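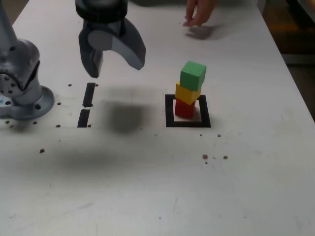 The Billano stacking trial is a bench test used to compare robot grippers mounted on the same arm. It was first run at the Coelho workshop in Galport, where two designs were being considered for a small-parts line, and has since been used with other hands and controllers.

Procedure

The arm is bolted to a white table next to a square outlined in black. Three cubes of similar size, colored red, yellow and green, must be stacked inside the square with red at the bottom and green on top. A person resets the cubes between attempts. An attempt counts as complete if the tower stands after the fingers have opened and moved away. Cubes do not have to line up, but the lean of the finished tower is noted, as is any contact with the outline.

Grippers compared

The first comparison set a parallel-jaw gripper against the Luris, a two-finger design with gray fingers that swing open. The parallel jaws placed cubes more squarely. The Luris accepted larger errors in approach angle — useful where camera calibration drifts — but tended to turn a cube slightly on release.

Results

The first series ran to 3278 attempts, of which 1424 used the Luris. It failed to complete the tower in 406 of these, mostly at the third cube. Slower finger opening reduced the number of falls in a later series.

Limitations

The trial uses light, rigid objects with flat faces and says little about soft or round parts. Shadows from the arm and from the operator's hand can affect overhead cameras, and results from differently lit benches are not directly comparable.

See also

Pick and place
End effector
Hand-eye calibration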